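Report on the April Visit to the Gerden Furniture Works, Clodthorpe

Prepared for the Facilities and Learning Spaces Group by Vasiliki Vrettos

Purpose of the visit

The Group is due to recommend a supplier of worktops and storage units for the refurbishment of the teaching rooms in the Hennessy Building. Gerden was one of two manufacturers on the shortlist, the other being Kereo, whose premises were visited in the winter and reported on separately. Members present at Clodthorpe were Pantelis Vlachopoulos, Apostolos Lazaridis and the undersigned. The party was received at 9:30 a.m. by Chrysanthi Chrysikopoulos, head of customer projects, and Gerasimos Konstantinidis, who manages the finishing shop.

The visit covered the panel store, the cutting and edging lines, the finishing shop, the assembly hall and the showroom. A short meeting was held at the end of the morning. Prices are dealt with in a separate paper and are not repeated in this report.

Arrival and site

The works stand at the eastern end of Clodthorpe, on the road to the old rail yard. Parking is limited, and members making a second visit are advised to come in one vehicle. Visitors sign in at the gatehouse and are issued safety glasses and ear protection. Open shoes are not permitted beyond the reception area.

Ms. Chrysikopoulos gave a brief account of the company in the meeting room. Gerden employs 183 people at Clodthorpe, most of them in assembly. The firm began as a maker of shop counters and turned to furniture for schools and training centers when orders from retailers fell away. Shop counters are still made in small numbers, and several were waiting for collection when the party walked through.

Panel store and cutting

Panels are kept flat on racks in a heated building separate from the main hall. Mr. Vlachopoulos asked how long stock is held before use. The answer was that panels rest in the store for several days after delivery so that they settle to the temperature of the works, and that longer storage is avoided where possible. The store was clean, and each rack carried a card with the delivery date and the order to which the panels had been assigned.

The cutting line was running an order of 456 cabinet doors for a college. Offcuts of usable size are set aside for drawer fronts and shelves. Smaller pieces go to the boiler that heats the panel store. Noise on this line was considerable, and most of the explanation had to be given outside the door.

The edging line was of more interest to the Group. Failed edges have been the most common complaint about the present furniture in the Hennessy Building, where the front edges of the benches have lifted in nearly every room. Gerden offers two types of front edge: a bonded strip in the same color as the top, and a separate metal profile with a rounded lip. Mr. Lazaridis examined samples of both that had been through the firm's own wear test. The bonded strip had softened slightly at the corners. The metal profile showed scratches but remained tight along its length. The metal profile adds to the cost and to the delivery time, and the Group will need to decide whether it is wanted throughout or only in the rooms with the heaviest use.

Finishing shop

Mr. Konstantinidis led this part of the tour. White remains the most requested color for tops in teaching rooms, and Gerden supplies it in a matte and a gloss finish. The two were laid out side by side under the shop lights. The matte top was easier on the eyes. The gloss top reflected the ceiling lights strongly, and members standing at one end of the bench had some difficulty reading a sheet of paper laid at the other.

In favor of the gloss finish, it can be written on with dry-erase markers and wiped clean. Staff in two departments have asked for this feature in their replies to our questionnaire. They would like students to be able to work out a problem directly on the bench, in groups, with no need for loose boards or paper. Mr. Konstantinidis wrote a line of figures on an offcut, left it during the tour of the assembly hall, and wiped it with a dry cloth on our return. It came away cleanly. He was frank that ink left for weeks will call for a liquid cleaner, and that abrasive pads must never be used - they dull the surface, and the dull patches then hold the ink. Permanent markers should be kept out of rooms fitted with these tops.

Assembly hall

Base units are put together at individual stations, each worker completing a unit from start to finish. Doors are hung and adjusted last. Members opened and closed a number of doors at random and found the gaps even. Hinges are fixed with screws that can be reached without removing the door, a point welcomed by Mr. Lazaridis, who has responsibility for repairs in the Hennessy Building.

The units are shipped assembled. For the Hennessy order this raises a practical question, as the freight elevator in that building is narrow and the stairs turn sharply at the second floor. Ms. Chrysikopoulos undertook to send the outside dimensions of each unit so that the route can be checked before any order is placed. The largest order now in progress, for 557 units, is going to a site with level access, and she acknowledged that an upper-floor delivery would take longer.

Showroom

The showroom occupies the front of the building and is arranged as a row of small rooms, each fitted with a different combination of tops and storage. Members were left to go through it at their own pace.
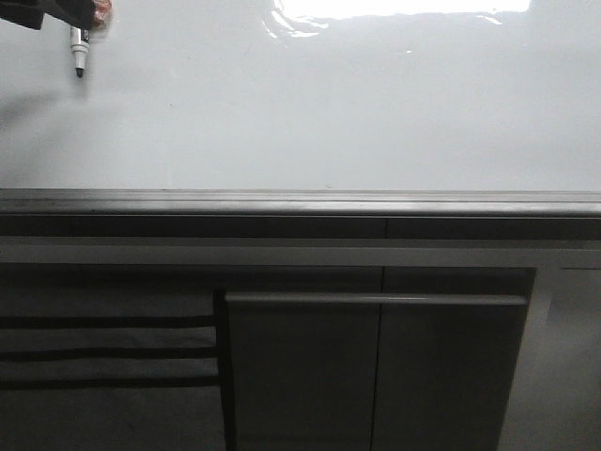
Mr. Vlachopoulos favored closed storage below the benches for most rooms, with open shelving only where equipment is in constant use. Open shelves in the present rooms tend to fill with abandoned paper and coats. Mr. Lazaridis took the opposite view for the ground-floor rooms, where cleaning staff need to see at once what has been left behind. A mixed arrangement would be possible at no extra charge, provided that the same mix is used in all rooms on a floor.

Long bar handles were preferred to knobs. They can be gripped from any point along the door and do not work loose as readily. Members asked that the handles be set back far enough to prevent clothing from catching, and Gerden will submit a drawing on this point.

The gray and white color scheme was considered suitable. A darker front was also shown but was felt to be heavy for rooms facing north.

Closing meeting

The party met again with Ms. Chrysikopoulos at noon. The following points were agreed or noted.

Gerden will lend one sample top in each finish for use in a teaching room over the coming term. The samples will be placed in the Hennessy Building, and staff will be invited to comment in writing.

The guarantee covers the tops, edges and hinges. It does not cover damage from unsuitable cleaning products, and a list of approved products will be supplied for our cleaning contractor.

Minimum order for the metal edge profile is 200 units of any width. Our expected requirement is above this figure if all floors are included, but would fall below it if the work is divided between two budget years.

Delivery could begin eight weeks after approval of drawings.

Recommendation

Members were satisfied with the standard of work seen at Clodthorpe. It is recommended that Gerden remain under consideration together with Kereo, and that no choice of finish be made until the sample tops have been in daily use. The question of glare should be looked at in the rooms themselves, with the lights on and the blinds both open and closed. Mr. Lazaridis will measure the freight elevator and report to the next meeting of the Group.

The Group wishes to record its thanks to Ms. Chrysikopoulos and Mr. Konstantinidis for their time.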